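Notebook, ceramics workshop, Wedville
12 March 2026

Glaze day, and a long one, so I am writing this up before I go home and forget half of it. Anyone who borrows this book, please feel free to scribble in the margins, I like it when you do.

The trouble is still the pinholes in the satin white. Cathal Heffernan brought back two bowls from the January firing and we had a good look at them under the bench lamp, and they are just as I feared: little pricks all through the glaze on the outside wall, hardly any on the inside, and none at all near the foot where it went on thin. I had been blaming the clay body, but the same clay under the amber is as smooth as you like, so I think I owe the clay an apology. My money is now on the thickness of the coat, with maybe a bisque that was finished a bit too fast.

I mixed a fresh batch this morning, 4000 grams dry, which is more than we usually do in one go and I was sorry by the time I got to the sieving. Twice through the fine mesh. There was a surprising amount of grit left behind the first time, mostly from the bottom of the old feldspar sack (I have folded the top over and written TEST ONLY on it, so please leave it for test tiles). I let the bucket sit over lunch and went for my walk to clear the dust out of my head.
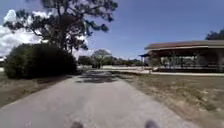
Tree shade across the path.

Back at the bench the glaze had settled more than I wanted, though it stirred up again without a fight. I weighed out a measured cupful and it was heavy, so I thinned it a little at a time until it felt like cream and stopped dragging on the stick. Then the tiles. I dipped one set for a quick count of two, another for a slow count of four, and brushed the last set, three coats, letting each one dry to the touch. Róisín Ní Bhriain has always said the brushed ones come out better with this glaze and I have always said she was imagining it, so we shall see who has to make the tea.

Every tile has its number scratched on the back. The first one is 646, carrying on from the old series in the green box. Please don't start again at one, whatever you do! We spent a whole afternoon last year sorting out two tiles with the same number and two quite different blues.

The bisque is the other half of it. We have been going up to 930 and straight off, with no hold at the end, and on a full kiln I doubt the middle shelf ever catches up with the top. I would like to slow down the last stretch and hold it there for a while. It costs a bit more in power, but so does firing the same bowl three times.

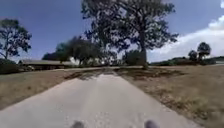
Reiko Kamata read this far over my shoulder and thinks I am changing too many things at once, and that if the slow bisque and the thin dip go into the same firing we'll never know which one did the trick. She would keep the old bisque for this round and only change the dip. She is right, of course — I got carried away. So the tiles go on the old bisque, as she suggests, and the slow one waits its turn with a shelf of plain cups.

Kiln is loaded, tiles on the middle shelf with the brushed set toward the door. Cones are where you can see them through the lower spyhole. I rubbed down the lid of the glaze bucket and taped it, and washed the sieve properly this time.
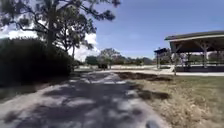
Shady stretch by the hedge.

Still to do: order feldspar, two sacks if the budget will stand it. Find the lid of the amber bucket. Ask Nuala Kavanagh whether she wants her platter in this firing or the next, as it would take up most of the top shelf and I'd need to move the mugs. Kiln goes on tonight, and please leave the door shut until I'm in.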